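Bread Keeping, Slicing and Rescuing: Tips From My Kitchen

Posted in: Pantry & Baking

I bake on Friday and we eat bread all week, so I've had plenty of practice at keeping a loaf happy! Most of these tips work just as well for a bakery loaf, and a few of them will save you from tossing the heel ends in the trash.

Let it cool all the way

I know. The smell is unbearable and you want it now. But a big round loaf needs a good 3 hours on the rack before you cut it, and rye does even better if you leave it overnight. Cut too early and the crumb turns gummy under the knife, and the rest of the loaf stales faster. If you can't stand waiting, bake a couple of rolls from the same dough and eat those warm with butter. That's what I do, every single time.

Store it cut side down

For the first day or so, a crusty loaf is fine standing on its cut face on a board, no bag at all. After that I move it to a cotton bag inside the bread box. Plastic keeps the inside soft but ruins the crust, so I save plastic for sandwich bread, where the crust is soft anyway. And please keep bread out of the fridge -- it goes stale faster in there than on the counter!

My bread box is a Skovitard, the older style with the lid that flips over to make a cutting board. Wipe it out with a little white vinegar on a cloth every couple of weeks and let it dry with the lid open. If you've ever had mold on one loaf, do this before the next one goes in, or you'll have mold again by midweek.
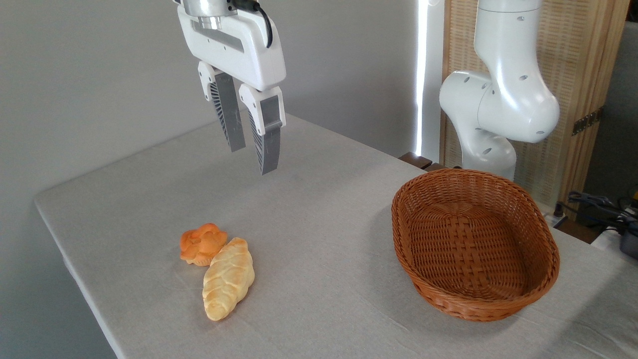 Freezing is the best thing you can do for a loaf you won't finish, and it's so easy once you have a rhythm. Slice the whole thing first, lay the slices out on a tray so they aren't touching, freeze for an hour, then bag them. They come apart one at a time straight from the freezer, no prying with a butter knife. If you're thawing for sandwiches, set the pieces out in pairs, side by side like the two on the gray cloth, and you'll know at a glance how many sandwiches you've got coming. Toast goes in frozen; just give it a bit longer. I try to use up frozen bread within 3 months, and I write the month on the bag (mine from September are nearly gone).

A cloth under your bread

I love working on a cloth when I'm slicing a lot of bread. It catches the crumbs, and when you're done you gather up the corners and shake the whole thing out over the sink or the bird table. Put the cutting board on top of the cloth and it won't slide around, either. Wash bread cloths without fabric softener, which leaves a perfume smell that gets right into the crust.

Knife notes

A serrated knife should be long enough to clear both sides of the loaf. Let the teeth do the work with long strokes and hardly any pressure. If the top crust is really tough, turn the loaf on its side and start there -- so much easier, and no squashed middle! My friend Fotis Tzavaras taught me that one, and I'm still a little mad that I went years without it.

Bringing back a stale loaf

Run the crust quickly under the tap (yes, really!), then put the loaf straight on the oven rack at 300 for 10 minutes or so, until the outside feels crisp again. Eat it the same day, as it will be harder than before by morning. This won't help moldy bread, of course. That goes out, the whole loaf, even if you only see one spot.

Crumbs and ends

Keep a bag in the freezer for heels. When it's full, dry them on a tray in a low oven and blitz them. Fine crumbs are for coating, coarse ones get fried in olive oil with garlic and thrown over pasta. Tùng Ngô wrote in after my last bread page to say he adds lemon zest and chili flakes to his, and oh my goodness, he's right. Try it on roasted broccoli too.

Next time: what to do with a sourdough starter when you're going away for up to 3 weeks.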